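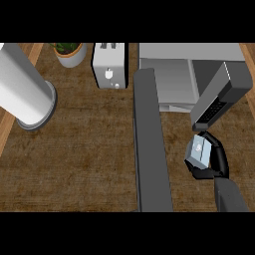
Joar Skjelbred nous a écrit, après avoir lu la première version de ce guide, qu'il ne voyait pas l'intérêt de régler des limites de vitesse dans un simulateur où personne ne risque de se faire pincer les doigts. La remarque est bonne, et nous l'avons entendue plus d'une fois ! Mais les habitudes prises à l'écran passent très vite à l'atelier, et un programme mis au point sans limites est bien pénible à reprendre ensuite.

4. Règles de conduite pour les tâches de cuisine simulées

4.1 Avant de lancer une tâche

1. Ouvrez Pokden et chargez votre plan de travail. Prenez le temps d'en faire le tour avec la souris, surtout si c'est un collègue qui l'a préparé.
2. Dans l'onglet Limites, ramenez la vitesse du bras à 23 % pour le premier passage.
3. Déclarez comme obstacle chaque appareil posé sur la table, grille-pain compris. Si un micro-ondes a sa porte ouverte, déclarez la porte à part : c'est un volume long et mince, que le calcul de trajectoire néglige volontiers.
4. Vérifiez que l'arrêt d'urgence virtuel répond (touche Échap, deux fois).

Remarque : les plantes et autres objets de décor ne sont pas protégés d'office. Cochez « Obstacle » dans leur fiche.

4.2 Pendant la prise

5. Fermez la pince par paliers, en laissant la force au réglage le plus bas tant que l'objet tient.
6. Soulevez, puis marquez une pause de 5 secondes avant tout déplacement latéral.
7. Si l'objet est incliné entre les doigts, regardez s'il glisse encore avant de poursuivre, et reposez-le au moindre doute.

Attention : ne dépassez jamais 80 % de la vitesse nominale avec un objet en pince, même sur une table bien dégagée.

4.3 Après la tâche

8. Enregistrez le journal, y compris quand l'essai est raté (ceux-là nous apprennent beaucoup, et Rocío Moya les relit avec plaisir).
9. Ramenez le bras en position de repos avant de fermer la session.

Pour passer ensuite sur un bras réel, reportez-vous à la section 5.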